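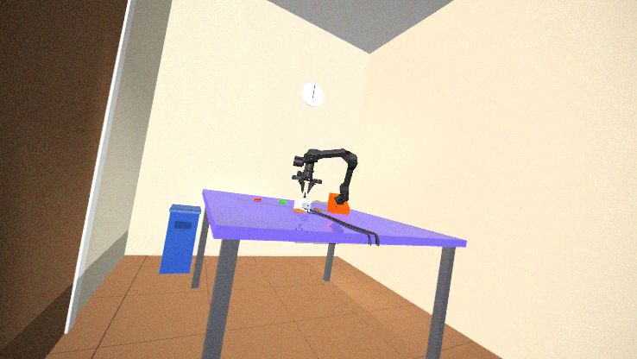
The Zindow arm in simulation, reaching for the white block.

I have been suspicious of simulated success rates for as long as I have been reading them, and this spring I got to produce one of my own and be embarrassed by it.

The job was small. Hernon, the shop I do contract work for in Sastthorpe, wanted to know whether a Zindow arm could pick little blocks off a table and put them somewhere else without a person watching it. Before anyone bought the arm, they wanted it tried in software. Fine. We used a simulator package called Boiko, which comes with a room already built: tiled floor, purple table, a clock on the wall, a blue bin next to the table. I left the room alone and spent my time on the arm.

By the middle of May I had a controller that picked up the white block in 900 runs out of 900. I should have stopped right there and asked what was broken. I wrote it up and sent it off.

Kirsty Skinner, who reads logs the way other people read contracts, wrote back the same afternoon with one line: "Why is the grip force zero in 308 of these?"

I had no answer. I went and looked, and she was right. In 308 runs the fingers came down, the block went up, and the force reading on both fingers sat at zero the whole way. The block was getting a free ride.

I'll give the short version of the next two weeks. Boiko has a setting that helps a grasp along. When the fingers are close enough to an object and the gripper is told to close, the simulator can fasten the object to the hand. It exists because contact between small hard shapes is miserable to simulate, and blocks tend to jitter or shoot off across the table. The setting was on by default. The distance it counted as "close enough" was 40 millimeters, far wider than the block. My fingers could miss completely, close on air, and still come up with a prize.

So my success counter was asking one question: is the block higher than it was? It was. The counter was happy and so was I.

With the setting off, things got worse in a more useful way. The arm still came down in the right neighborhood, but one finger would land on top of the block and keep pushing. In the simulator the block sank slightly into the table and the arm's joints reported a torque that the real machine would not enjoy. There was no limit on it. I had never put one in, because nothing had ever pushed back.

That's the part that bothers me. A missed grasp is a nuisance. An arm that presses down on whatever is under its fingers until something gives is a safety problem, and I was 2 signatures away from having that controller loaded onto hardware in a building with people in it. Gönül Ateş, who would have been the one standing next to it, was more polite about this than I would have been. She asked whether the force limit was in the vendor's firmware. I said I assumed so. She asked me to find out, and to stop assuming so.

The firmware does have a limit. It is set for protecting the motors. Fingers, the human kind, don't come into it.

The cable is another thing I had waved off. There's a black one running from the arm across the table and over the front edge, and in my setup it was scenery. The arm could pass straight through it. A real cable catches on things, gets dragged, and pulls on its connector. I can't tell you how much trouble that would have caused, since my runs had no way of showing it.

Changes so far: the grasp helper is off, success now needs real force on both fingers plus a lift plus a hold, and the controller quits if the downward push goes past a number Gönül picked. I've also made the cable solid, though I don't trust how it bends.

The new success rate is a lot lower and I am not going to print it, mostly because somebody will quote it. I've read plenty of posts this year with a big round percentage at the top and no word on what was being counted. Mine would have been one more of them — it was sitting in a draft on this blog, and I've deleted it.

Hernon still hasn't bought the arm. Kirsty wants the red and green pieces tried next, and they lie so flat on the table that I expect the fingers to hit the tabletop well before they grip anything. I've asked her to read the logs before I do.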